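Storing drinks cans in a slotted basket
Asked by Naomi Kinyua

Our office wishes to keep its drinks cans in a plastic basket with slotted sides. Should they stand or lie flat?

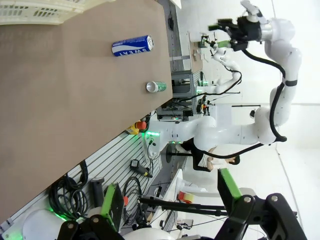 The shelf is narrow and the basket must be carried by its handles.

2 answers

Adhiambo Koech
Stand them upright — they roll when laid down.

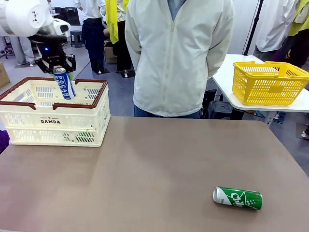

Put the heaviest in first and keep the rim clear so that the handles can fold.
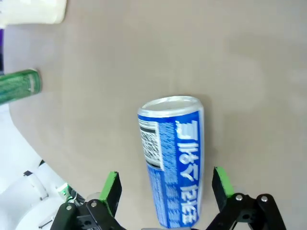

Raghavendra Achari
Either is acceptable. Ours lie flat.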